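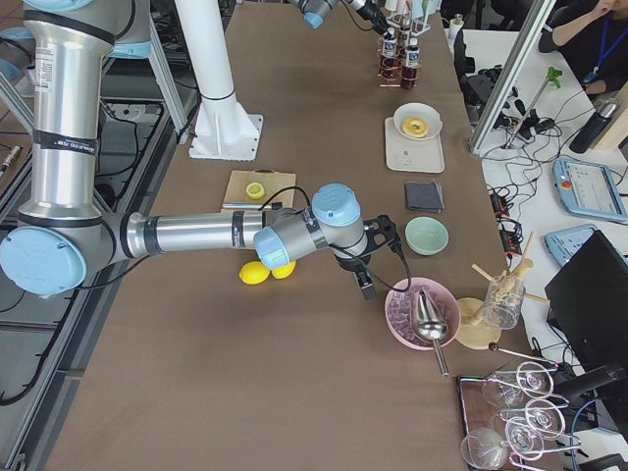
**Figure 5.** A halved lemon on a wooden cutting board, with the knife lying along the board's lower edge.

### 4.2 How households talk about sourness

We had gone into the interviews expecting that people would reach first for the word "sour" when they talked about lemons, and a good many of them did. What surprised us – and kept Josué Amaral and me talking well past the end of more than one long afternoon – was how often the word came tied to a person or a meal. One grandmother in Araújo told us that a lemon was "as sharp as my sister on washing day," and then spent a happy quarter of an hour on the sister.

The full set of transcripts holds 1,711 mentions of a sour food or drink, gathered from 357 households. Lemons and limes were grouped together at this stage, as many of our speakers use a single word for both and were a little puzzled when we pressed them to choose. Vinegar was kept apart, and so was unripe fruit, which has a rich vocabulary of its own and is taken up in Section 6.

Lucimara Moura coded the first 1,000 mentions by hand, marking each one as praise, complaint or plain report. I then read through the same pages without looking at her marks, and where we differed we sat down together and went back to the recording. Most of our differences came from tone of voice. A phrase like "it bites" can be fond or cross, and the written page gives very little help with that.

Praise was more common among older speakers, especially when the talk turned to fish, greens or tea. Younger speakers in Sirna tended to give plain reports, though we would be slow to make much of this, given that many of them were interviewed with a parent in the room. The second round of visits, planned for July, will let us speak with them alone.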